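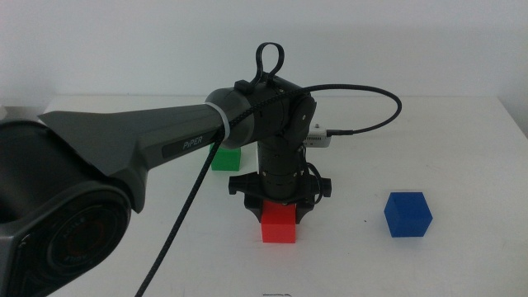

The Last Bus to Fehr

My aunt left me the dance hall in July, and by the end of that same July I had already tried to give it away twice.

You have to understand what kind of dance hall we're talking about. The Vodance sits at the bottom of the hill in Fehr, between the feed store and a field that floods, and it has a pink front and a green back (she ran out of pink). She bought it with her divorce money when I was in third grade, and she taught everybody in that valley to foxtrot whether they wanted to learn or not. I wanted to. I was terrible. I counted out loud the whole way through, and she used to tap me on top of the head in time, like I was a jar she was trying to open.

So the first person I offered it to was my brother, who laughed until he had to put the phone down. The second was the feed store. They said they'd take the parking lot if I wanted to split it off. I said I'd think about it, and then I drove down there with a sleeping bag and a box of trash bags, planning to clear the place out in one weekend.

Ha! One weekend!

She kept everything. She kept shoes people had left behind, tied together by the laces and hung on nails all the way up the back stairs. She kept the programs from every spring show, and the receipts for the programs. She kept a punch bowl big enough to wash a dog in. And in the office, in the bottom drawer under a heating pad, she kept a green ledger with Zindudness written across the cover in her big loopy handwriting.

I had no idea what that was. I said it out loud a couple of times, sitting there on the floor. Zindudness. It sounded like a cough medicine.

Inside were tickets. I mean she'd drawn them herself, little boxes ruled in pencil, three to a line, and in each box there was a date and a song and one word. Sometimes the word was "rain." Sometimes it was "better." One of them just said "elbows." They went on for 119 pages, and I read all of them that first night by the light of the Solura sign across the road, because I'd forgotten to get the power turned back on. (Solura is the motel. It has eleven letters' worth of space on the sign and only uses six of them, so the name sort of drifts over to one side. I've always liked it.)

It took me until somewhere in the middle to work out what I was reading. The entries were all on the same night of the week. And they were always the last song. After everybody went home she was staying behind and dancing one more with someone, and then she was going into the office and writing it down.

Well! I was scandalized. I was delighted, too. My aunt, who wore her glasses on a shoelace! I lay there in my sleeping bag going through every man in Fehr over the age of fifty. The one at the hardware store had nice posture. The one who did the snowplowing had terrible posture but kind eyes. I got so worked up I ate a whole sleeve of crackers.

The next morning I walked over to the motel for coffee, and I asked the woman at the desk if she'd ever noticed anybody staying late at the hall. I tried to be casual about it. I think I leaned on something.

"You mean the bus driver," she said.

The last bus used to come down into Fehr and turn around in our lot, and it had a layover before it went back up to the highway. On winter nights my aunt would leave the side door open so the driver could come in and get warm. That was all the woman knew. She said the bus stopped running years back, and the driver moved closer to the kids, and it was a shame because it used to be you could get to the movies.

"What was he like?" I asked.

"She," the woman said, and topped off my coffee.

I went back and read the whole thing again. It's funny how a page can sit there with all the same words on it and be a different page. "Elbows" was still "elbows," but now I could see two of them, my aunt and some tired woman in a uniform coat, both trying to lead. Both of them used to driving, so to speak. There was a run of weeks that only said "boots," and then one that said "shoes!" with the exclamation point gone over twice in ink. I got up right then and went to the back stairs with a flashlight, and I looked at every single pair on those nails.

I can't tell you for sure which ones were hers. But at the very top, on the last nail before the door, there was a pair of black dance shoes with hardly any wear on the heels and a bus transfer folded up inside the left one. I didn't unfold it. I thought about it! I had it in my hand. Then I tucked it back down in the toe and hung the shoes up where they'd been.

The last ticket in the ledger was on the very last page, so either she ran out of room or the bus ran out of road at the same time, and I never did find out which. The song was a waltz. The word was "slow," which could have meant the tempo.

I called the feed store and told them no on the parking lot. I called my brother and told him I was keeping it, and he laughed again, but a shorter laugh, and then he asked if the punch bowl was still there, and I said come and see. He came in the fall. He's as bad a dancer as I am. We put a record on and went around the floor like two people moving a couch, and he stepped on me, and I stepped on him back on purpose.

There's a class now, once a week. I hired a real teacher from two towns over, since what I know about the foxtrot would fit in that left shoe with the transfer. I take the money at the door and make the coffee. The power's on. I had the front repainted and I asked for the same pink, and the painter asked what I wanted done about the back, and I told him to leave it green.

And when everybody's gone I do the floor with the big dust mop, and I leave the side door open if it's cold out. The lot's empty, mostly. Somebody from the motel cut through last week to ask if we had any sugar.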